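I have eaten at Skinner so many times that I stopped reading the menu, and that's why I nearly missed the new one. Rosimeire Frota had to slide it under my elbow. "You're not getting the pork," she said, and walked off toward the kitchen.

So no pork! The restaurant sits in the old part of Indlow, in what used to be a button works, and the name over the door is the one the button people left behind. Rosimeire bought it with her cousin Arlindo Brandão, who had spent years baking for hotels and wanted to be in bed before midnight for a change. He isn't, from what I can tell. He was still shaping rolls when I left.

Start with those rolls, by the way. They're made with cassava starch and a sharp local cheese, they come seven to a basket, and two of us finished them before the drinks arrived (I had four, I'm not sorry). Then there's a squash soup with toasted coconut that I'd happily eat for breakfast, and a plate of charred greens that could have used more lemon. I told Arlindo so and he brought me half a lemon on a saucer.

The fish stew is the thing to order. It comes in the clay pot it was cooked in, orange with palm oil and thick with peppers, and the rice alongside is the kind where every grain minds its own business. My friend ordered the short rib and spent the whole meal reaching across the table with her spoon.

The dining room seats 50, and on a busy night it feels like more. Ask for the bench along the back wall if you like to talk. The front tables get the door, and in December you'll want to keep your coat on. 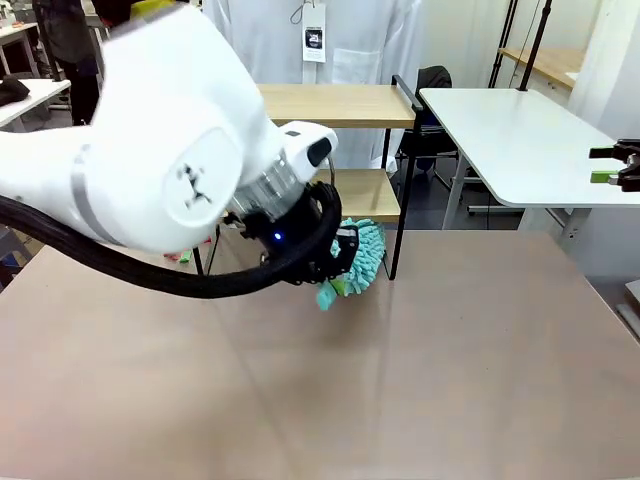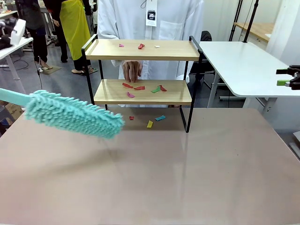
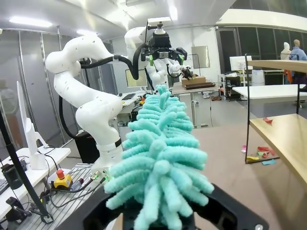 ## If you go

Book ahead for dinner, or show up early and try for a stool at the bar. The stew feeds two hungry people, and the kitchen will split it into bowls if you ask. Save room for the guava custard. Parking on the street is hopeless after dark, so use the lot behind the library and walk back along the canal.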